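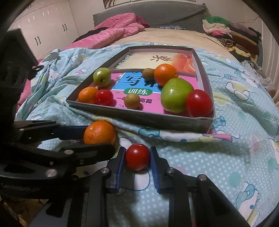

Trotinham's secondhand book swap will go ahead on Saturday after all, having survived a six-week argument over what counts as a book. Organizers had ruled that anything meant to be written in was stationery, and stationery goes to the rummage sale in Nultow, where it is seldom seen again. That would have shut out the children's shelf almost entirely, including titles like the pink Chinese writing workbook lying in a tray next to a red and cream booklet, a bit of fruit on top. The rule was dropped on a vote of 11 to 3.

Home | News | Around Town | Weather | Letters

By Thảo Chu
February
Shares 70 | Comments 6

Workbooks will be accepted if most of the pages are blank. "Most" has been left to the judgment of whoever is on the door, an arrangement that has never caused trouble in Trotinham before, apart from the jigsaw year.

Over 70 people came to the last swap, and a good number left with the same books they brought. The Amissah bakery will sell buns in the hallway. Visitors may bring their own snacks, provided they are the kind that can be peeled or eaten whole and leave nothing on the pages.
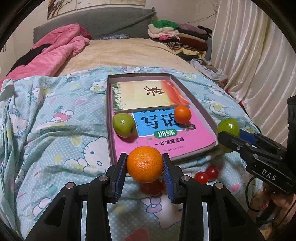 Parking and other disputes

The Stunholm Road lot closes at 6, whatever the sign says. Dictionaries are still limited to one per household. Encyclopedias will be turned away at the gate, politely the first time.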